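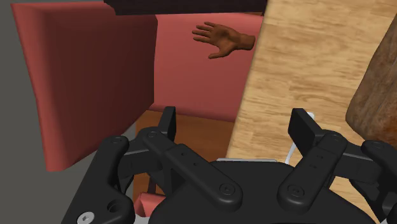 Gripper view, dining room setup, simulator station

Open day at Follov: can I ask to see the simulator run a different task?

My robotics club is going to the Follov open day in November. We've been told there is a simulator station where an arm works at a dining table on screen, and that visitors can watch it from the gripper's own viewpoint or from a wider one. I teach shop and I'm mostly interested in how they set tasks up. Do they take requests, or is it the same run over and over? Also, is it worth standing in line with 13 kids? The building is supposed to get 3,000 visitors.
Posted by torvik_shopclass

Gebhard Baumgartner
I went last year. They do take requests, within limits. The person at the keyboard has a list of objects that are already loaded, and you pick from those. Ask for something that isn't on the list and you will get a polite no. Ours let us choose between the fork and the bottle, and we picked the fork.

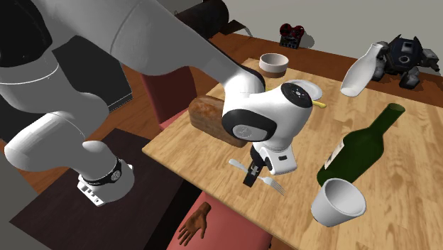
Plindley thinks the fork is a poor choice for a group, as thin flat things are hard to grip and kids lose interest after a couple of misses. I don't agree. My group talked more about the misses than anything else that day. Ask for the wide view first and the gripper view second. If you start with the close one, the kids can't tell what they're looking at.
Go before 10 a.m. if you can. After that the line runs down the hall past room 514.

Linano
there's a sign-up sheet for groups at the front desk, use that and skip the line. bring your own water, the cafe was closed when we went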